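Open Day: Frequently Asked Questions
Hand-held grippers and household tasks

When and where is the open day?
Thursday, 27 September 2018, at the Illard building, second entrance. The gate to the Terkolach side stays locked all day. Sessions run on the hour from 10:00 until 15:00.

How long is a session?
40 minutes. The first half is the demonstration and the second half is practice. Late arrivals are placed in the next session if it has room.

How many people are admitted per session?
20. Booking is required. Groups from Nedia are booked as a block by their own office and do not need individual places.

Is there a robot arm in the demonstration?
No. The session covers hand-held grippers only. The arm is on display in the Ruiz-Ortega room with power off and can be viewed before or after a session.

Why are the grippers held by a person?
The operator supplies the motion an arm would otherwise make. Each recording gives the path of the hand, the opening of the fingers and the view from the gripper. The arm is programmed later from this material. A short explanation of the processing is given on a printed sheet at the door.

Which task is shown?
Handling clothing on a bed, with one gripper in each hand. Fabric is a harder case than boxes or cups. It changes shape when touched, and a grasp at the wrong point moves the whole garment.

Does the operator always use both grippers?
For clothing, yes. Small rigid items can be done with one.

Can visitors try the grippers?
Yes, in the second half. Minimum age is 12. Remove rings and bracelets first. Long sleeves must be kept clear of the fingers.

What is the most common mistake?
Closing too early. Bring the fingers down until they meet the cloth, then close. Moving sideways before the fingers are fully closed usually drops the fold. The second most common is letting the two grippers collide over the middle of the garment.

Will the grippers damage clothing?
We have had pulled threads on loose knits. Cotton jersey is fine. Visitors should not bring their own garments.

Are visitors recorded?
The grippers record whenever the status light is green. Practice attempts are deleted at the end of the day unless a consent form has been signed. Forms are at the desk.

May I take photographs?
Yes, without flash. Flash interferes with tracking.

Is there parking?
Only for blue badge holders. The June visit filled the side street and we were asked not to repeat this.

What does the work look like from the gripper?
The views below are from the gripper cameras, with the striped cloth on the bed.
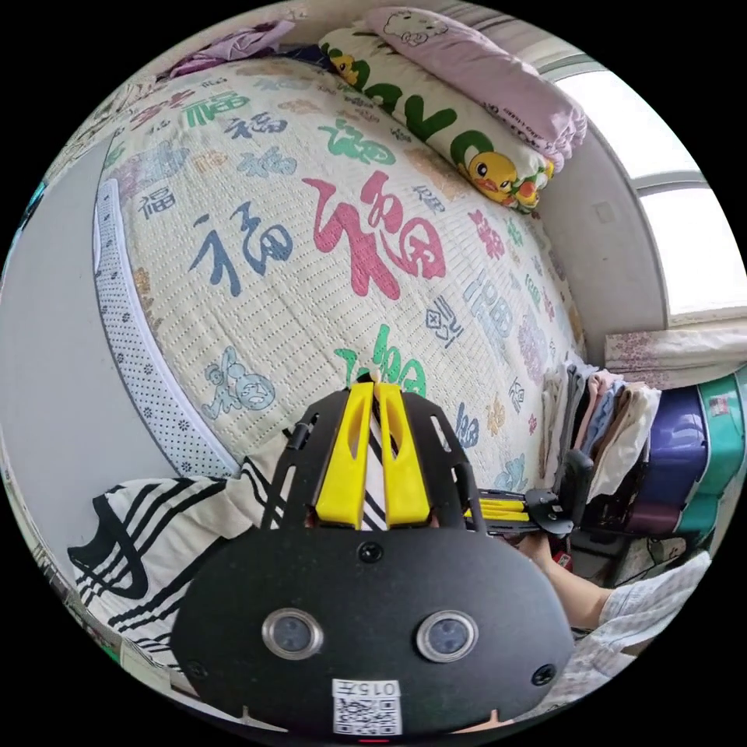
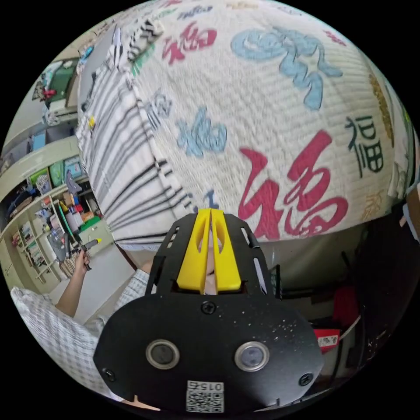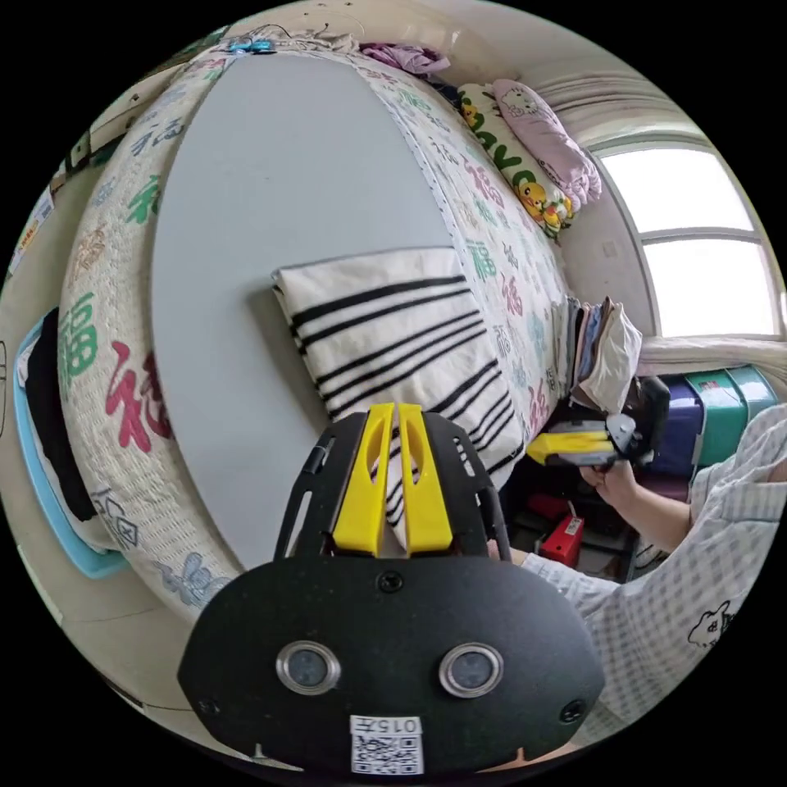
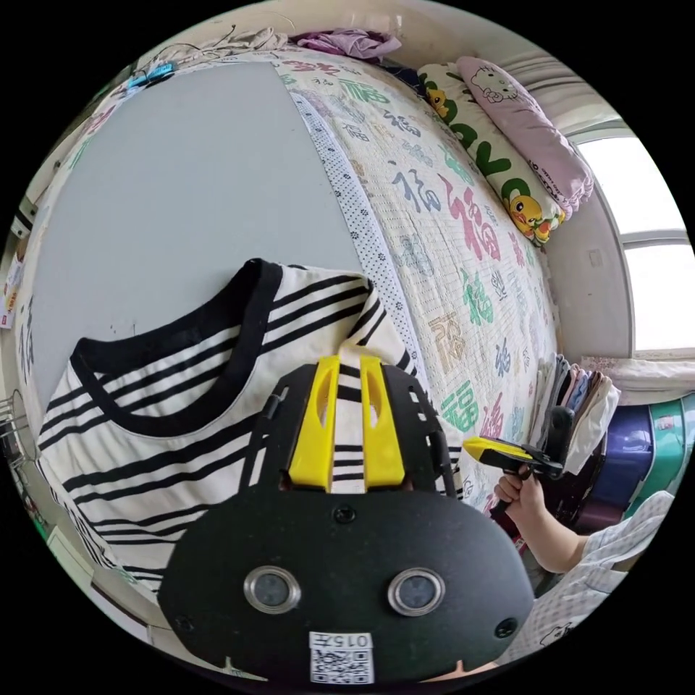

Yellow gripper fingers and striped fabric, seen in all four views. In the last, a fold of the shirt is between the fingers.

Page maintained by: Manipulation Group, Open Day Desk

Why do straight edges look bent in the views?
The lens is very wide. The image is circular and the curvature increases toward the rim. It is corrected in software where a step requires it.

Who do I contact about a booking?
Hefin Lloyd, through the booking form. Cancellations should be made at least 2 days ahead so that the place can be reissued.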